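Notebook, management courses evaluation
2020-06-07
4 min read
Last updated: November

Went back through the Janton follow-up forms this morning. The question is the same one we started with: do supervisors who go on the four-day course do anything different at work afterwards, or do they just like the course? So far I can only show that they like it.

Raw position. 740 forms went out, to people who had finished the course and to their own managers. The headline in the Erkovance slides is that "participants report stronger delegation skills". Well, they would. They had spent four days being told what stronger delegation skills look like and were then handed a form with the same words on it. I don't count that as a finding and I'd rather we didn't put it in our draft.

The managers' forms are more useful and a lot duller. Most tick the middle box all the way down. Where they have written something it is about attendance or tone in meetings, hardly ever about handing work over, and handing work over takes up half the syllabus. 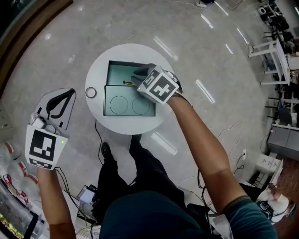 Standing at the round white table, gripper in the left hand.

Problem with the comparison group. Bodin gave us staff who were "due to attend but hadn't yet". Fine on paper. I asked how the order was decided and the answer was that line managers put names forward. So the early ones are the favourites, or possibly the ones somebody wanted out of the office for a week. Either way the two groups weren't alike before anyone opened a workbook. Matching on grade and length of service doesn't fix that. I've done the matching anyway, as the plan says we will, and the gap between the groups shrinks to something I would not cross the road for.

Also checked the 13 question scale against the older version. Questions 5 and 9 are the same question with the nouns swapped. Anyone who agrees with one agrees with the other, so the scale looks steadier than it is. Drop one of them and rerun. My money is on 9. 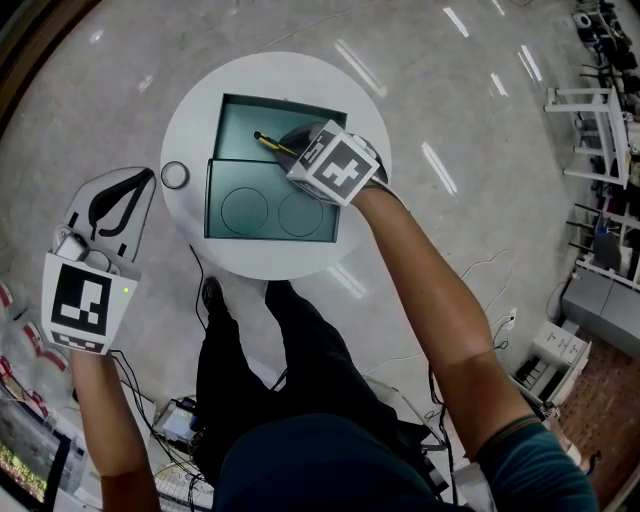
The rerun needs the item-level file from Noromell and not the summary sheet they keep sending. Have asked twice. The summary has averages to two decimal places and no spread at all, so I can't tell a room full of threes from a room split between ones and fives. For a course on handling disagreement in teams you'd think somebody would want to know which.

Cost, while I'm on it. 800 a head, before travel and before cover for the shifts. The business case sets this against "expected gains in retention". I looked for where the expected gains come from and found a footnote pointing to the brochure. Leaving that out of our tables until there's a proper source.
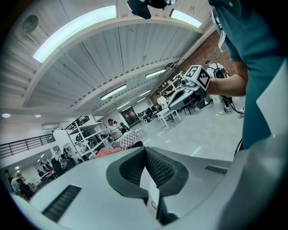

A note came back on the draft from the Janton side, saying that I'm asking the course to do something it was never sold as doing, that it is meant to give new supervisors a common language and some people to ring when they're stuck, and that nobody there expected behaviour to shift inside six months.

Fair up to a point. In that case the brochure wants rewriting, as behaviour is on the front page. And "people to ring" can be measured quite cheaply: ask who they have rung. We didn't ask. Should have.

To do:
- rerun the scale without question 9, then without 5, and keep both
- chase Noromell a third time, copy in Bodin
- add "who have you contacted from your group, and what for" to the next form
- take the delegation line out of the draft summary
- find out if any of the people waiting went on another course in the meantime. If they did, the comparison is in worse shape than I've said

Added later: question 5 is worse than 9. It has two questions in it ("I plan and share out work"). Keep 9.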